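## 4. Table Set-Up and First Handling Session

This section applies to the Traler two-arm household unit with software release 2 or later. It covers the preparation of the work area, the placing of tableware and the first handling session. Installation of the arms, power supply and network connection is described in Section 3 and must be complete before the operator continues.

The procedures in this section were last revised on July 7, 2023.

### 4.1 Before You Begin

The operator should have the following at hand:

- the Traler unit, mounted and locked on its base
- two tables of the same height
- a small set of tableware, such as a spoon, shallow bowls and a plastic cup
- the Wumier operator tablet, charged to at least 65 percent

Glass and ceramic items may be added once the unit has passed the check in Section 4.5. They are not suitable for a first session.

> **CAUTION:** Keep hands, hair and loose clothing away from the gripper fingers whenever the status light is on. The fingers may close without an audible signal.

### 4.2 Preparing the Work Area

1. Place the unit on a firm, level floor. Lock both front casters.
2. Open the tables fully and confirm that the legs are locked. Folding tables are acceptable if they do not rock when pressed at each corner.
3. Position the tables in front of the unit, within the reach zone shown on the tablet. A narrow gap between them is permitted.
4. Leave 300 mm of clear space on the outer side of each arm. Furniture behind the tables may remain in place.
5. Check that no cable hangs over a table edge or passes under a caster.

**Note:** Tabletops with a strong pattern or a high gloss may be used. If the tablet reports "Surface unclear," dim any lamp directly over the table and select **Rescan**.

### 4.3 Placing the Tableware

1. Set each item down well inside the table edge.
2. Lay cutlery flat. Pieces may lie side by side but must not cross.
3. Stack bowls only if they nest freely. Bowls that stick together should be placed singly.
4. Stand cups upright with the open end facing up.
5. Select **Confirm Layout**. The tablet will outline each item it has recognized. 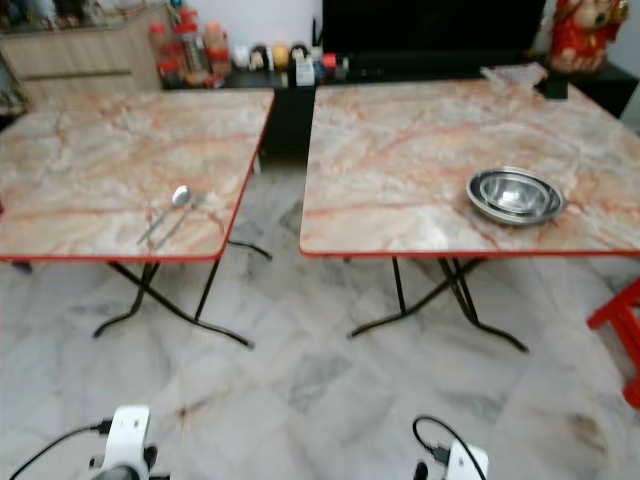
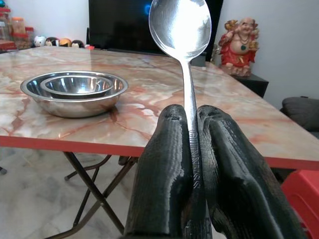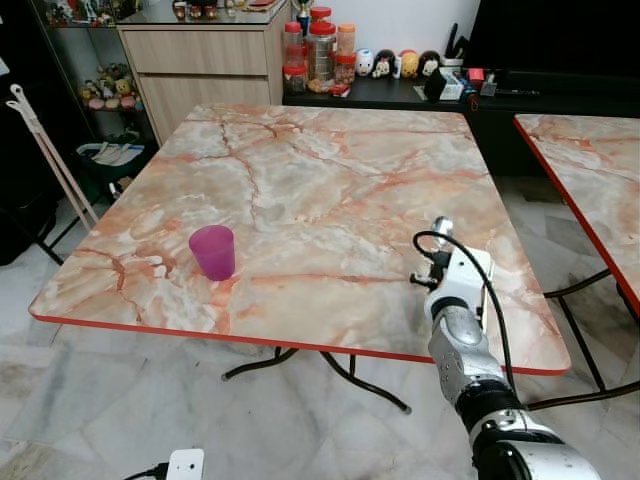
*Figure 4-1. Tableware handling at folding tables. First: cutlery and stacked bowls on separate tables. Second: spoon held by the handle, bowl end up. Third: plastic cup standing on the tabletop.*

### 4.4 Running the Session

1. Stand to the side of the unit, outside the reach zone, with the tablet in hand.
2. Select **Session**, then **Tableware**, then **Begin**.
3. Choose one item from the list. Cutlery is recommended for the first attempt.
4. Allow the gripper to close on the item. Grip force is set to level 2 at the factory and should be left unchanged for metal items. For thin plastic cups, select level 1.
5. When the tablet displays **Held**, select a target position on either table.
6. Wait until the arm has returned to its rest position before choosing the next item.

If an item slips or turns in the grip, press **Pause**. The arm will stop where it is, and the fingers will stay closed until the operator selects **Release**. Do not pull an item out of the fingers by hand.

> **CAUTION:** Polished metal can reflect light into the wrist camera. If the live view turns white for more than a moment, pause the session and move the light source – do not cover the camera.

### 4.5 Completing the Check

The unit passes the check when one piece of cutlery, one bowl and one cup have each been lifted and set down without a pause. The result is stored under **Records** and may be sent to the Panagiotou service desk from the same page.

Units that do not pass after repeated attempts should be recalibrated as described in Section 6. Customers in the Skarnness service area may request an on-site visit in place of recalibration. Quote the serial number printed on the rear of the base when making the request.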